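Plastic cups for a kids' party: keep, toss, or buy glass like adults?
Home & Kitchen > Tableware

zupan_dad
My wife wants every plastic cup out of the house by New Year's. I have 10 left from a set of Gindum tumblers and I am fond of them in the way a man gets fond of things that bounce. My daughter turns six soon and I'd planned to use them one last time. Talk me out of it or into it.
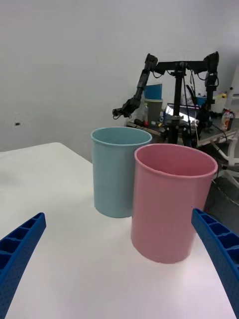
Reply #2 – marrowfat
Into it. Six-year-olds and glassware is how you meet your neighbors in the ER waiting room. We did glass in October. I was still finding pieces in the rug weeks later, mostly with my feet.

Reply #3 – Drita Perić
Disagree. Kids learn to hold a glass by holding a glass. Mine have used small Ciltier tumblers from age three and we've lost two. The dog broke one of those. Plastic also keeps the smell of whatever was in it, and I don't want lemonade with a hint of tomato soup.

Reply #4 – marrowfat
Who is serving tomato soup in a cup?

Reply #5 – Drita Perić
People with colds, marrowfat.

Reply #6 – zupan_dad
In fairness, one of mine does taste like soup. 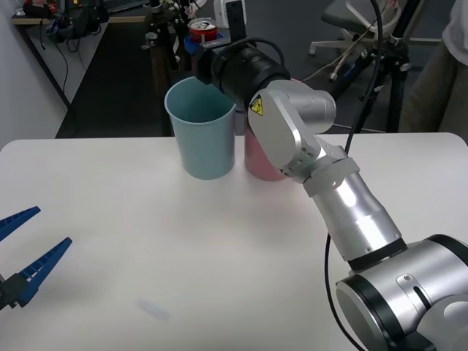

Reply #7 – hollis80
The real question at a birthday party is whose cup is whose. By the second round of juice every child has had every other child's germs and they all go home with the same cough. Color fixes most of it if you have enough colors. With just a light blue and a pink standing that close together you're fine for two kids, and then a third one shows up and wants the pink. Masking tape and a marker. Write the name on the side, because the bottom is no help until the juice is on the floor.

Reply #8 – marrowfat
Tape comes off in the dishwasher and clogs the filter. Ask me what the Zornuditz repair guy charged. Fine, I'll tell you, it was 369.

Reply #9 – hollis80
So take the tape off first?

Reply #10 – Drita Perić
Or paper cups, if we're giving up on civilization anyway.

Reply #11 – zupan_dad
Update: wife says plastic can stay for the party and then it goes to the garage, for paint. I'm calling that a win – she's calling it something else. Still need a cake that feeds 10 and has a horse on it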